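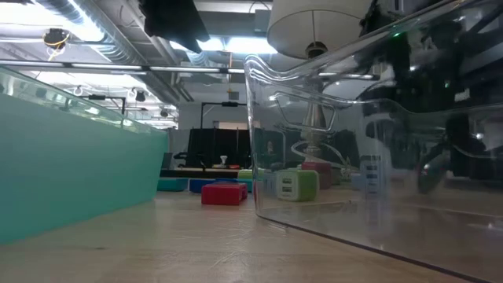

**Progress report to Julta: shared safe-practice rules for manipulation cells**
Reporting period: June to September
Prepared by: Surberg, technical lead partner

## 1. Status

Work package 2 (operating rules) is complete in draft. Work package 3 (trial use of the rules at partner sites) started in July and is on schedule at Surberg, and four weeks behind at Van den Broek. Work package 4 has not started.

The draft rule set contains 16 rules, down from 20 in the spring version. Four were merged after Dultent pointed out that they asked the operator to confirm the same condition twice.

## 2. Changes to the rule set

**Rule 3, workspace limits.** Software limits on arm travel must now be set from the table actually in use and rechecked whenever the table is moved. The spring version allowed limits to be copied from one cell to the next.

**Rule 5, transparent objects.** Clear plastic containers are treated as a separate object class. Depth readings through a clear wall are not accepted as evidence that the space behind it is free. The container is to be entered in the planner as a solid box up to its rim, open at the top only.

**Rule 6, reflections.** Ceiling lights over a cell are to be in the same state during calibration and operation. If they are switched between the two, calibration is repeated.

**Rule 9, non-task items.** Mains-powered items used as props (lamps, chargers) stay unplugged while the arm is enabled. Loose cables on the tabletop are recorded on the setup sheet.

**Rule 12, restart after a stop.** The operator inspects the gripper and the tabletop before re-enabling motion. Remote restart is not permitted - this was requested by two partners and refused.

## 3. Trial use

Surberg applied the draft in nine cells. Setup sheets were returned for all of them. The most common entry error was a missing signature for the emergency stop check, which the current form places on the reverse side. The form has been redrawn on one side.

Dultent applied the draft in sorting tasks with blocks and open bins. Its operators reported that rule 5 lengthens setup and makes some grasps near the bin wall unreachable. We accept this as a cost of the rule for now. A reduced margin will be considered if Dultent can supply contact logs to support it.

Van den Broek has installed its guarding but is waiting for a replacement stop relay. No trial runs have been made there.

## 4. Deviations

- Deliverable 2.3 (operator checklist) was submitted in August instead of July.
- The training session for new operators lasted 20 minutes longer than planned. The extra time went to rule 12.
- No injuries were reported. One unplanned contact between an arm and a bin was logged at Dultent, with no damage.

## 5. Next period

1. Complete the trial at Van den Broek once the relay is fitted.
2. Revise rule 5 or confirm it unchanged.
3. Issue version 1.0 of the rule set to all partners.
4. Begin work package 4 (audit procedure).

We request Julta's approval to move the unspent travel budget from work package 2 to work package 4, where site audits will need it. The total budget is unaffected.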